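Totance Publishes Open Good Practice Guide for Hand-Held Gripper Work and Shared Robot Tables

Free document gives small laboratories and workshops common rules for table preparation, tool checks and record keeping 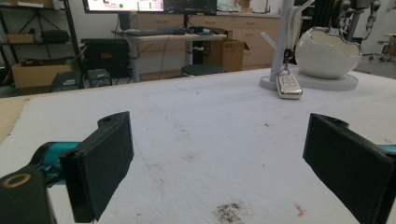 11th September – Totance, a company which tests and advises on automation for small and medium workshops, today publishes the first full edition of its Good Practice Guide for Hand-Held Gripper Work. The guide is free of charge and can be used by any laboratory, school or company where people record handling tasks with a hand-held gripper and later let a robot arm do the same tasks on the same table.

The guide has 16 chapters and contains 603 separate rules and recommendations. It was prepared together with the engineering office Reisinger and the tool maker Drillport, and it replaces the short checklist which Totance has given to its customers until now.

Existing safety standards for industrial robots and for collaborative applications stay fully valid, and the guide does not change them or compete with them. It deals with the daily work which comes before and between: how the table is prepared, who may touch which object, how a gripper tool is checked before the first recording, and what must be written down when something on the table is changed.

"In many places the robot itself is well protected and well documented, but the table in front of it is a matter of habit," says Lorenz Fuchs, head of standards work at Totance. "One colleague covers the table, the next one takes the cover away. One starts with closed fingers, the other with open fingers. After some weeks the recordings do not fit together and it is difficult to find out when this began. We wanted to have one text that a new employee can read in the first week and then follow."

Why a separate guide for hand-held tools

A hand-held gripper is moved by a person, so many teams treat it like a normal hand tool. From the safety side this is often correct. But the movements recorded with it are later used for a machine that has more force and does not get tired, and a bad habit of the person can in this way become a bad habit of the machine. The guide therefore asks that the person who holds the tool respects the same borders of the work area that later apply for the arm, also when the arm is switched off.

A second reason is the distance between people and machine. In small rooms the desk with the monitors, the storage shelves and the robot table stand often only a few steps from each other. The guide does not demand a bigger room. It demands that the walking ways are agreed, that stools and boxes have a fixed place outside the reach of the arm, and that cables do not cross the place where the operator stands.

Main points of the guide

Chapters 1 to 3 describe roles. Each table has one responsible person per shift. This person decides if work can start and has the right to stop it without giving a reason. The operator of the hand-held tool and the person at the computer may be the same person only when the robot arm is locked.

Chapters 4 to 6 deal with the table. The surface must be the same during one complete series. Soft coverings are permitted and are even recommended for objects that can break or get scratches, but they must be fixed at the edges. Stains and small dirt are permitted if they stay the same over the series and are noted in the table record. Cleaning in the middle of a series is not recommended. If the covering must be exchanged, a new series begins.

Chapters 7 to 9 deal with objects. Every object gets a line in the object list with its material, its weight and its owner. Objects which belong to private persons, for example keys, phones or wallets, need a written agreement of the owner, and keys which open a real door or a real vehicle should be replaced by copies without function wherever this is possible. Hanging objects have an own section, as they can swing after the release, and the guide asks for a waiting time until the object is calm. For ceramic and glass there is a rule that a broken piece ends the work at this table until the whole surface was checked by hand with gloves.

Chapters 10 to 13 deal with the gripper tool. Before every shift the operator checks both fingers for play, for cracks and for worn contact surfaces, opens and closes the tool completely, and compares the opening with the value in the tool record. Fingers are always exchanged in pairs. Moving joints and bearings are checked according to the instruction of the manufacturer, and any repair with tape or glue is allowed only until the end of the same shift.

Chapters 14 and 15 deal with the handover from the person to the robot arm. The first run on the arm is done at reduced speed, with nobody inside the marked area and with one hand free for the emergency stop. The chapters also say what is to be done if the arm reaches for a place where the object does not stand any more.

The last chapter is about records and privacy. If other rooms, screens or persons can be seen by the camera of the tool, the team must know this before the work starts. Screens in view should show only content that may be stored. Persons who work in the same room must be informed and can ask for a pause.

Tested in daily work

A draft of the guide was used from March on by the training workshop Zamard and by two customers of Reisinger. In this period the teams sent 2,486 completed shift sheets to Totance. The sheets were read by a small working group, and many rules were shortened or removed after the comments came in.

"The first draft was too long for the people who should use it," says Engelbert Hollenstein, workshop manager at Zamard. "We had a start check that needed almost as much time as the task. Now my people need around 10 minutes in the morning, and the sheet stays at the table for the whole shift. What helped us the most is the rule for the table covering. Before, we had a discussion about it nearly every week, and I am glad that I can now simply point to the page."

Mr. Hollenstein adds that not all points were easy to introduce. The rule about private objects was at first seen as exaggerated by some employees. It was accepted after the workshop set up a small box of its own test objects, so that no one had to bring something from home.

The working group also discussed if the guide should give fixed limits for finger force. It decided against this for the first edition, as the tools on the market are very different and there were not enough comparable measurements. Drillport has offered to collect such values with its customers, and Totance plans to include the results as an annex when they are available. Comments on this point are especially welcome.

How to use the guide

The guide is written in a way that a team can begin with a part of it. Each rule is marked either as "must", "should" or "can". A team that follows all "must" rules may write this in its own documents. Totance does not give a certificate for it and does not allow that its name is used as a test mark on products.

For teams with only one table there is a short version with the start check, the object list and the handover sheet. The sheets may be copied, changed and translated. If the text of a "must" rule is changed, the sheet must say so in the top line.

Teams that already have internal rules do not need to throw them away. An annex shows how own rules can be compared with the guide, and in which cases the stricter rule should be taken. Where a national law or the instruction of a manufacturer says something different, the law or the instruction has priority in every case.

"We know that a guide does not make a workplace safe by itself," says Mr. Fuchs. "It must be read, and the people at the table must have the time for it. This is a request to the managers also, and we have put it in the first chapter on purpose."

Availability

The complete guide, the short version and all sheets are available from today on the website of Totance. A printed edition with a ring binding, made for use at the table, can be ordered from Reisinger at the cost of printing and shipping. Comments and proposals for the second edition can be sent with the form on the last page of the guide. Every comment gets a written answer from the working group.

About Totance

Totance tests handling equipment and advises workshops, laboratories and training centers on the safe introduction of automation. The company is independent of robot manufacturers.

Press contact

Totance, Standards and Publications
Lorenz Fuchs
Printed copies for editors are available on request.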